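Ticket 232 – Gripper width jumps to zero in replay
Project: Grinix
Opened by: Florian Kälin
Status: open

After the update of the perception node, the width signal falls to zero for 6 frames and then comes back. I see it only in the utensil holder task. The log has no error.

What I tried: exposure fixed by hand, no change. Filter window from 50 to 800 ms – the jump is smaller, but the closing is then too late.

I suspect the pad detector takes the blue star on the cloth for a pad. Could someone please check the color threshold?
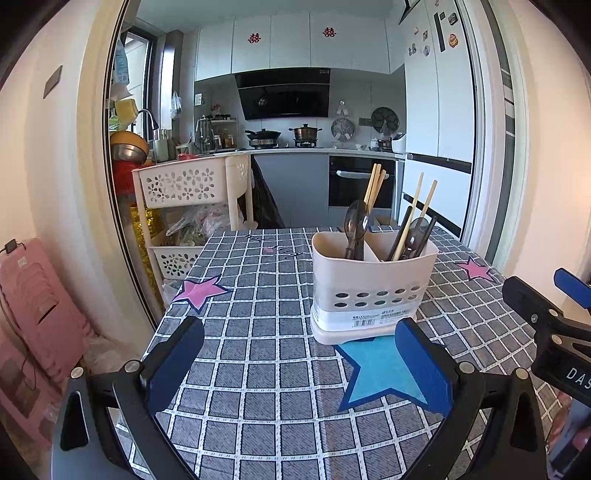
View with both pads, the blue star between them and the holder behind.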